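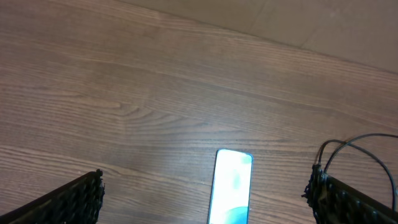

Projects > Water > Grullari Private Well Testing > Progress reports

Grullari Private Well Testing: progress report to the Poton Fund, second year

Submitted by Nuala Mulligan, project lead

Summary

The project offers free water tests to households in the Grullari district that are not on the public supply. By the end of this reporting period we had tested 381 wells. We think there are some 2,000 private wells in the district, but the county list is old and leaves out most of the dug wells on the Erno side, so the true figure could be well off in either direction.

Seventeen wells came back with nitrate above the limit for drinking water. All of those households have been told, and all have been offered a second sample. Bacteria results are covered separately below. Spending is under budget on lab fees and over budget on travel. We are asking for permission to move money between those lines. We are not asking for more money.

What we said we would do

The grant agreement lists the following for the second year:

- sampling in the upper and lower Erno and along the Sampaio road
- results to each household in writing, with a phone number to call
- a map of results that does not identify single properties
- a written guide to looking after a well, for owners
- a plan for what happens when the grant ends

Sampling is done on the lower Erno and along the Sampaio road and is partly done on the upper Erno. Results letters are up to date apart from the last batch, which is still at the lab. The map exists in draft. The guide is printed and in use. The plan for after the grant has been started, but it is the weakest part of this report and I have tried to be clear about that in the last section.

Sampling

Jaime Cardoso and Triin Paju did nearly all of the field visits. A visit takes less than an hour when the owner is home and the tap is easy to get to. On the upper Erno it often takes much longer. Several of the houses there share a spring box with a neighbor, and the pipe may run under a field that belongs to someone else again. Jaime now asks about shared supplies on the phone before booking. That has cut down on wasted trips, though it has also made the phone calls longer.

We changed the order of work at the visit in the spring. The sample for bacteria used to be taken last. Now it is taken first, after the tap has been run and flamed, and goes straight into the cooler. The nitrate sample and the field readings for pH and conductivity follow. The lab closes its receiving window at 3:30 p.m., and a late bottle has to be thrown out and the visit repeated. Under the old order this happened more often than it should have. It has happened once since the change, when the road at the Sampaio bridge was closed.

The conductivity meter drifted over the winter and had to be sent back to the maker. Readings taken in the weeks before that are marked in the spreadsheet and are not used in the map. Nitrate and bacteria results were not affected, as both are done at the lab.

Results so far

Nitrate. The high results are mostly in shallow dug wells on the lower Erno, on the flat land below the dairy farms. This is what we expected from the first year. We did not expect to find a small group of high results along the Sampaio road, where the wells are drilled and fairly deep. Triin went back over the well records and found that several were drilled in the same season by the same contractor, with short casing. Short casing would let shallow water in near the top. We have not proved that this is the cause. A camera inspection of one well would help, and one owner has agreed to it.

Bacteria. Coliform bacteria turned up in many of the dug wells and in a smaller share of the drilled ones. Most of these households cleaned and treated the well with help from the guide and sent in a second sample. Where the second sample was clear we closed the file. Where it was not, we made another visit. The usual problems were a cracked cover, a missing vermin screen, or a downspout emptying next to the well head.

Iron and manganese. These were not in the original plan. Owners kept asking about stains on sinks and laundry, so we added them for anyone who wanted them, at the lab's bulk rate. The cost has been small. It has also made people more willing to sign up, and I would like to keep it. 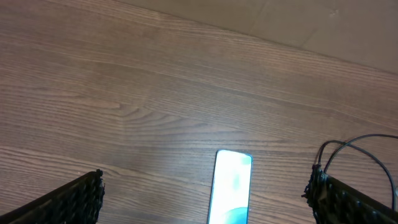

Last changed: April, 4:15 p.m.

Results letters

The first version of the results letter was too long. It listed every value with its limit and left the advice for the second page, and we learned from phone calls that many people never turned the sheet over. The new letter opens with one sentence saying whether the water is safe to drink as it is. The table comes after that. Calls asking "so can I drink it or not" have nearly stopped.

Homes with a baby or someone pregnant are phoned on the day a high nitrate result comes in. Martim Meireles makes these calls. He has asked for a short written script so that someone else can cover when he is away, and Triin has drafted one. It still needs to be checked by the county nurse.

A few owners did not want the result put on any map, even one that hides the property. We have respected that. Their wells are in the totals above but not on the map.

The map

The draft map groups results into squares large enough that no single house can be picked out. On the upper Erno the houses are so far apart that some squares hold only one well, and those squares are blank for now. We may join them into larger areas or leave them blank and say why in the key. Henrique Meireles, who is drawing the map, prefers to leave them blank. I lean the same way.

The county has asked for the data behind the map. Our consent form covers sharing with the lab and with the funder and does not mention the county. We have told the county we can give totals by area. If it needs more than that we would have to write to each household, and we have no budget for it.

Owner's guide

The guide is a folded sheet covering what to look at around the well head, how to treat a well after a bad bacteria result, when to test again, and who to call. It went through more drafts than planned. The section on chlorine doses was hard to get right, since the dose depends on the depth and width of the well and many owners know neither. The final version has a table and a short method for measuring depth with a weighted line.

The hardware store in Grullari keeps a stack by the register, and the feed store on the Sampaio road has asked for more. We have also left copies with the two well drillers who work in the district. One of them now hands it out with his invoice.

We printed on plain paper to save money. Owners who keep it in a pump house say it goes soft and falls apart. The next printing should be on coated stock.

Open evenings

We held open evenings in Grullari and on the Erno, where people could bring in their letter and ask about it. The Grullari one was well attended. The Erno one was not, and it was our mistake: it was set for 6:00 p.m. in the middle of haying. The next one will be held later in the year and will start at 8:00 p.m.

Questions were mostly about filters. People are being sold whole-house units when a small unit at the kitchen tap would do, or when the real trouble is a broken cover. We do not recommend brands. We do explain what each type of filter removes and what it leaves in, and this should go into the next version of the guide.

Money

Lab fees are below budget. The lab gave us the bulk rate earlier than agreed, and the upper Erno samples have not all been taken yet. Travel is over budget, for the reasons given under Sampling, and fuel has gone up as well. Printing came in on budget. We would like to move part of the unspent lab money into travel so that the upper Erno can be finished before the ground freezes. A revised table is attached to the covering email.

The meter repair was paid for out of the small equipment line. There is nothing left in that line. If the meter fails again we would have to rent one.

Problems and delays

The upper Erno is behind. It should be finished in October if the travel money is approved, and without it we would stop with the last few farms on the north track untested. Henrique was also away for part of the period, and the map waited for him.

The spreadsheet has reached the point where two people cannot safely work in it at once. Jaime lost most of an afternoon's entries in March and had to key them in again from the field sheets. We now take turns and keep the paper sheets until the end of the year.

After the grant

The county has said it may take over yearly testing of the wells with high results, though it has not put this in writing. The lab is willing to keep the bulk rate for owners who bring in their own bottles together on a set day. Someone would need to run that day, and at present we do not have that person. I have a meeting with the county water office in June and will send a note to the Fund after it.

Decisions needed from the Fund

- approval to move unspent lab money to travel
- approval to keep iron and manganese as an optional test
- a view on whether the consent form should name the county in future

The next report is due in November. It will include the finished map and the full set of upper Erno results.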